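**Zurkolgate building reopens second floor after ceiling and lighting work**

16 January 2026

The second floor of the Zurkolgate building is open again after a refit of its ceiling, lights and air supply. The floor holds 3,530 square feet of shared workroom and had been closed while the old ceiling grid was taken down and replaced.

The work was done by Tosinau, which also handled the ground floor entrance last year. Utico supplied the light fittings and the control boxes. Both firms have signed off on their parts of the job, and the building office has received the wiring drawings and the test sheets for each circuit.

The main change is overhead. The old fittings were bare tubes with plastic covers, many of them yellowed, and they were spaced for a layout of small offices that was removed years ago. When the inner walls came out, the lights stayed where they were. Benches near the middle of the floor ended up in shadow, and people working there brought in desk lamps. The new fittings are white louvered panels set in banks. The louvers keep direct glare out of the eyes of a person seated at a bench and send most of the light down onto the work surface.

Each bank is on its own switch. Wall controls are in two places, one by the stair door and one by the freight elevator. Dimming is set at the control box and can't be changed from the wall. Tenants who need a lower level for screen work or optical work should send a request to the building office with the bay number and the hours wanted.

Shengli Zhong, who managed the project for the building, said the ceiling height was the hardest part to settle. The air ducts run below the main beams on the north side, and the first drawings had the lights mounted under them. That would have left too little clearance for tall equipment. The final layout moves the ducts closer to the wall and keeps the lights level across the floor.

"We went back to the drawings twice," Zhong said. "The second time we measured from the beams and stopped trusting the old plans."

The old plans showed a flat slab. The slab has a slope toward the drains on the east side, left over from the time when the floor was used for washing bottles. Tosinau set the hangers one by one to take up the difference. The work added days to the schedule but no extra cost under the contract.

Air supply has been changed as well. The fans now run at low speed during the night and go up to the day setting before the first shift. Filters are reached from hatches in the corridor, so a filter change no longer needs a ladder over the benches. The filter size is different from the old one, and leftover stock from the storeroom won't fit.

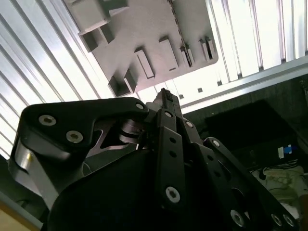 Bench positions have been marked on the floor with tape, and tenants are asked to keep to them until the first light readings are complete. The readings will be taken at bench height in the evening, with the window blinds closed. Where a bay reads low, the fitting above it will be adjusted or moved one place along the grid. No bay will be closed for this.

A few items are still open. The blind on the stair side doesn't drop all the way. The emergency lights have passed their short test, but the full-length test is still to be run, and it will be done outside working hours. Labels on the Su Street side circuit panel are handwritten for now and will be replaced with printed ones.

Tenants who moved to the third floor during the work have until the end of January to bring their equipment back. The freight elevator can be booked in blocks of 2 hours through the building office. Heavy items must go by the north corridor, where the floor is rated for the load. Pallets and packing material may not be left in the corridor overnight.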